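The Cord Drawer

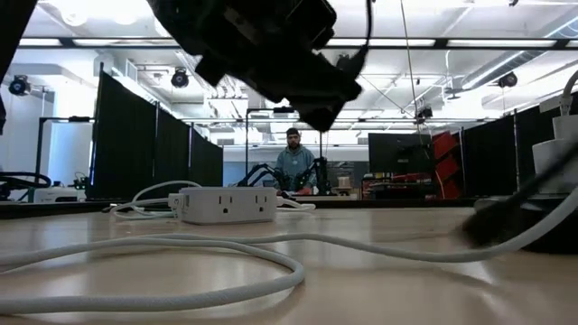 Skilora Writers' Club – Short Fiction

I should say up front that I never wanted the cords. When the old Dinen office closed in February, everyone else put their names down for the good stuff. The swivel chairs went in the first hour, then the coat rack, then the microwave with the door you had to kick. I was out getting a sandwich. By the time I came back there was one thing left on the sign-up sheet, and it said "cords, misc."

So I took home 34 of them in a duffel bag, plus a power strip, and I put the lot in the bottom drawer of my kitchen and shut it with my foot.

It was fine for a while! Then I needed the drawer.

I started at nine in the evening, which was my first mistake. I pulled out the white power strip, and the rest came with it, the whole mess, like hauling up a net. White cable, more white cable, a thick braided one that looped back on itself and would not lie flat no matter how I leaned on it. I set the strip on its side on the table and sat down across from it with a cup of tea and we looked at each other.

My plan was simple – find an end, follow the end. I found an end. I followed it under, over, twice through the braided loop, and came out holding the same end. I swear to you it was the same one, it had a little nick in the plastic.

By ten o'clock I was talking to it. "Come on," I said, "just give me one." I wiggled a piece on the left and something moved way over on the right, and I got so excited I knocked the tea into my lap.

You have to understand that my mother could do this. She had a shoebox of extension cords, each one folded in a figure eight with a bread tie at the middle and a paper label. Hall lamp. Tree. Iron. When she died I kept the labels and gave the cords away, and I couldn't tell you why I did it in that order. They're in an Oberholzer cookie tin on top of the fridge.

I got the tin down. I dried off my jeans a bit first.

The next one came loose at a quarter to eleven. I wasn't even trying, I was reading a label (it said "good one, do not lend") and pulling with my other hand, and there it was in my lap, six feet of plain white cord. I folded it in a figure eight. I got it wrong and folded it again. I didn't have a bread tie, so I used the elastic out of my hair, and I tucked the label under it.

Good one, do not lend.

After that they came quicker. I had 3 done by midnight, which I know isn't a lot, but they looked so handsome lined up by the sugar bowl that I kept getting up to admire them. The braided one I left alone. It had stretched itself clear across the table by then and I didn't have the heart.

I plugged the strip in beside the toaster, flipped the little switch, and went around the apartment looking for a lamp.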